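July, a bit after six in the morning

Shortbread again. I swore after the last batch that I would give the thing a rest, and here I am with flour on my sleeve before the kettle has boiled.

The trouble is the oil. Butter shortbread I could make asleep, and probably have. But I promised a tin of the vegan sort for the street lunch, and said so in front of people, so the promise has stuck. I've tried the block from the corner shop, which tastes of candle. I've tried coconut oil, which tastes of holiday. The Leren spread is the best so far, although it comes in a tub so soft that I suspect it was meant for toast and never told anyone it had been promoted.

First go, last night: everything by the old card. Flour, sugar, fat, pinch of salt, press into the tin. It went in looking like shortbread and came out looking like a map of somewhere with a lot of lakes. I ate a corner standing up. Greasy, sweet, no snap at all. Then I ate another corner, to be fair to it.

So this morning I am doing it the slow way. I put the spread in the freezer overnight in lumps, wrapped in baking paper, and grated it into the flour on the coarse side. This is a cold and undignified job. The lumps start well and then give up in your fingers, and for the last inch you are simply buttering a grater with something that isn't butter. I swapped a spoonful of the flour for ground rice, which my old card says is "optional", in a hand so firm that I have always taken it as an order.

Then back in the fridge. The Beaulieu book says 2 hours. I gave it as long as it took me to wash the grater, hang out the towels and read the whole of the Uver leaflet about changes to the bin collection, which I would put at well under one. Patience is for people with bigger fridges.
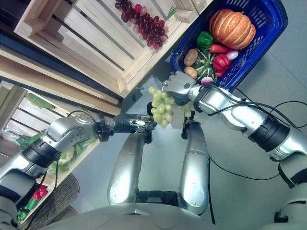 Later, kitchen too warm already. I had the back door open and the front window up and there was still no air in the place. By the time I got the dough onto the worktop it had gone from a brick to a pillow. I rolled it between two sheets of paper, swore at it, put it on a tray, sheets and all, and shut it in the freezer next to the peas. After that it behaved. I may try the same with certain relations.

I cut fingers this time, no rounds. Rounds mean offcuts, offcuts mean rolling again, and rolling again means tough little biscuits at the end which I tell everyone are the cook's perk and then have to eat. Fingers waste nothing. They also hide a wobbly hand, because a crooked finger looks rustic and a crooked circle looks like an accident.

Pricked them with a fork. Sugar on top before the oven, the crunchy kind, out of the Tuton jar that has had the lid stuck since spring. Got it open by running it under the hot tap and then hitting it on the step, so there is now sugar on the step and the ants have been informed.

The oven I don't trust. It says what it likes. I've learned to set it lower than any recipe asks and sit on the stool in front of it like someone waiting at a hospital. Turned the tray halfway, since the back left corner burns everything and always has. One day I'll get a man in. I have been saying that since I had a different oven.

They came out pale. I left them on the tray, because the card says LEAVE THEM in capitals and this is the one part I have never managed. I managed it for 10 minutes. Then I moved one with the fish slice to see if it would hold, and it did, and then of course it had been moved, so it couldn't go back, so I ate it.

It snapped! A small snap, more of a click, but I'll take it. Sandy in the middle, which must be the ground rice. Still a bit of that tub taste at the very end, like an afterthought. Lemon zest might cover it. Or lavender, except that half the street thinks lavender in food is like eating a drawer, and I am in that half.

Evening. Looked up what I've spent on this nonsense. Four tubs of spread, two bags of caster, the ground rice, the paper. For that money I could have bought a very smart tin of someone else's and put them on my own plate, and I did think about it, for longer than I'd like written down. I've written it down.

The card itself is a mess now. I've crossed out the butter and put the spread, crossed out the oven heat and put mine, and drawn an arrow from the salt to nothing. There's a note down the side about a double batch that only says "900 flour NO", and I can't remember if that was a warning or a sum. I remember the bowl overflowing, so possibly both.

Plan for tomorrow: lemon, a touch more salt, and really leave it in the fridge this time. Must buy lemons. Must also find the lid of the big tin, which was on top of the cupboard, and is not.

Ate two more with my tea. The tub taste goes if you have them with tea.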